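Re: [textile-care] Elastic recovery of sock cuffs after repeated hot wash

From: Aliki Sarantis
To: textile-care list
Date: May 2024

Siu-fong Man wrote:

> I've read the April summary from the Murnton group and I have trouble
> with the main table. They report residual stretch of the cuff after
> laundering at 60 C, but I can't find the rest period between removal
> from the dryer and the measurement. If the rest was under an hour, the
> numbers are not comparable with ours at all.
>
> Second, they appear to have pooled plain and ribbed cuffs. We never saw
> the same behavior from the two. A 1x1 rib carries a good part of the
> recovery in the knit structure, and the covered elastane only has to
> help it along. In a plain cuff the elastane does everything.
>
> Third, does anyone still have the Bresotis extension rig drawings? Ours
> went out with the old lab and I would like to rebuild it before the
> summer. The jaw spacing is what I need most.
>
> Siu-fong

Siu-fong,

Taking these in order.

The rest period is in the methods annex, which was posted separately from the summary and is easy to miss. It was 24 hours flat, unstacked, in the conditioned room. So on that point the table is comparable with your series, but not with the older Cruickshank data, where the socks were measured straight off the line. I would leave the Cruickshank numbers out of any combined plot.

On pooling, you are right, and I said so at the time. The set was 200 socks at the start. After exclusions (holes at the toe, labels lost in the wash, one net bag that opened and fed its contents into the door seal) there were 169 left. Of those, 127 were ribbed. The pooled mean is therefore mostly a ribbed mean with enough plain cuffs mixed in to widen the spread. I have asked for the split values and will post them when I get them.

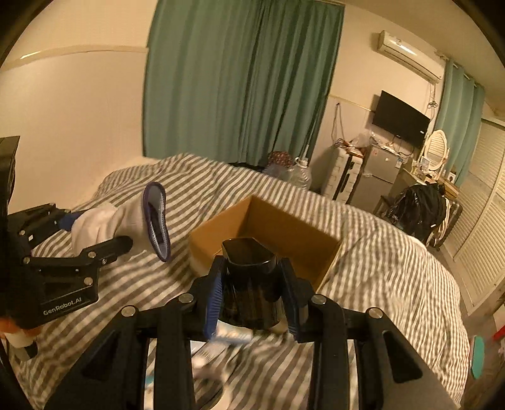

Cuff color should also be recorded, and the Murnton sheets have no column for it. The body and the cuff are often knitted from different yarn lots, and the dyed lot has been through an extra hot, wet process before it ever reaches a needle. A white sock with a navy ribbed cuff, like the one lifted on the left, has to be entered as two materials, and a shrinkage figure taken on the white leg tells you nothing about what the cuff will do. In the Bastano trial the dark cuffs lost recovery sooner than undyed cuffs of the same construction. I don't claim dyeing as the cause. The dark yarn came from a different spinner and the twist was higher, so there are at least two variables moving together. But if the column isn't there, we can't even ask.

A few other notes on method, because I am redoing our own protocol and would like objections now instead of in the fall.

Marking. We have gone back to a stitched tick in contrasting polyester thread, one on each side of the cuff, at the third course below the turned edge. Laundry pen migrated on the dark yarn and couldn't be read after the tenth cycle. The tick must not cross the elastane course. If it does, it acts as a stop and you measure your own thread.

Load. We use a fixed load for extension and read the width, and Murnton uses a fixed width and reads the load. Either is defensible. They don't convert into each other by a constant, whatever the annex says, because the curve for a ribbed cuff has a knee in it where the ribs finish opening and the yarn begins to take the strain. Below the knee you are measuring knit geometry. Above it you are measuring yarn. Their fixed width sits close to the knee for small sizes and well below it for large ones, so their small socks look worse than they are. I suspect that this, more than the pooling, accounts for the odd size effect in their second figure.

Preconditioning. Every cuff gets 5 full extensions before the zero reading. Without these the first wash takes the blame for knitting-in tension that would have come out on the first wearing anyway. Murnton did none. I raised this too, and was told it would be in the next round.

Drying. Tumble drying and line drying need to be separate series. For elastane the heat matters more than the tumbling, as far as I can tell, but our dryer overshoots its set point by almost 10 degrees late in the cycle, and I wouldn't trust a stated temperature from any domestic machine that hasn't had a probe in the drum. Please report the probe value and where the probe was placed.

Detergent. We use the reference powder without bleach activator. If you have used liquid, say so in the header line of the file. Fabric softener is excluded from everything. It makes the ribs slide more easily over each other and gives a short-lived improvement in recovery that is gone after two plain rinses.

Pairs. Treat the two socks of a pair as related samples. They usually come off the same machine within minutes of each other. If you split a pair between two treatments you get a much cleaner comparison for the same number of socks, and it costs nothing except care in the labeling. Murnton washed pairs together and then counted each sock as independent, so their confidence limits are too narrow. I haven't worked out by how much.

On the Bresotis rig: I have the drawings, on paper, two sheets, with pencil corrections. The jaw spacing at rest is on sheet two, and the pencil figure is the right one. The printed figure dates from before the hooks were changed from round bar to flat. Don't copy the hooks as drawn in any case. The flat version has a square edge that catches loops on anything finer than a 168-needle sock, and the snag then shows up as a step in the load trace. We broke the edge with a fine file and finished it with wet abrasive paper, and the steps disappeared. I can scan both sheets this week. Send me an address off list if you would also like a tracing at full size, as the scanner here scales slightly in the long direction and I don't want you building from it.

One question back to you. In your own series, did you measure at the turned edge or at mid-cuff? The header says edge, but the widths look like mid-cuff widths to me. If it was mid-cuff I need to shift your values before I can put them beside ours.

Aliki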